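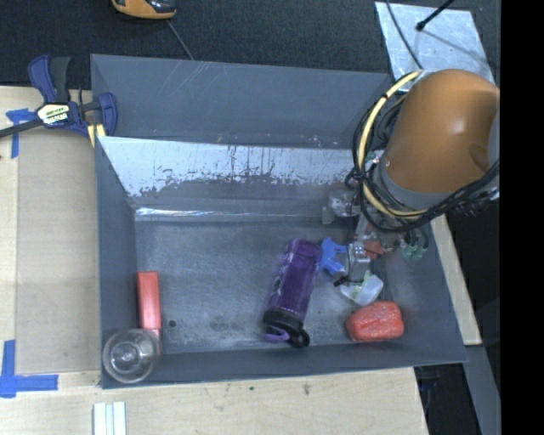
Home Kitchen Laundry Garage Ask Us

Getting Old Plastic Tubs and Bins Clean Again

by Sandamali Sivakumar
4 min read

Every May I pull all the storage tubs out of the garage and every May I'm surprised at the state of them. Mine hold potatoes, garden gloves, paint rags, the dog's winter things (he has more than I do!), and by spring each one has a gray film on the bottom and that sour, closed-up smell you get when a lid has been on too long.

Start dry. Tip the tub over on the lawn and give it a good thump, then go over the inside with a stiff hand brush. If you pour water in on top of old grit you'll only make mud, and you'll be chasing it around the corners until lunch.

For ordinary grime I use a squirt of dish soap in a bucket of hot tap water and an old sponge. Let it sit for 11 minutes or so while you do the next one. My mother used washing soda and swore by it, and I still do for greasy tubs, half a cup to the bucket, with gloves on.

Scuff marks are another matter. A paste of baking soda and a little water, rubbed in small circles with a soft cloth, lifts most of the dark ones. Scratches you will have to live with. I tried one of those scouring pads once on my nice Manalo tub and it came up duller than it started, so please learn from me.

For smells, crumple up a few sheets of newspaper, put them in the clean, dry tub and close the lid overnight. Do it again with fresh paper if you need to. Potatoes and onions leave the worst of it, and I've had one onion tub take until Monday to come right.

Chalky white patches are usually hard water. We have terribly hard water here in Gruscombe, so I keep a spray bottle of plain white vinegar by the sink and wipe it on, wait a bit, and rinse. Never mix vinegar with bleach, not even a drop.

Dry everything upside down, propped on a stick so air gets under, and keep the lids off for a day before you stack them.

275 shares | 21 comments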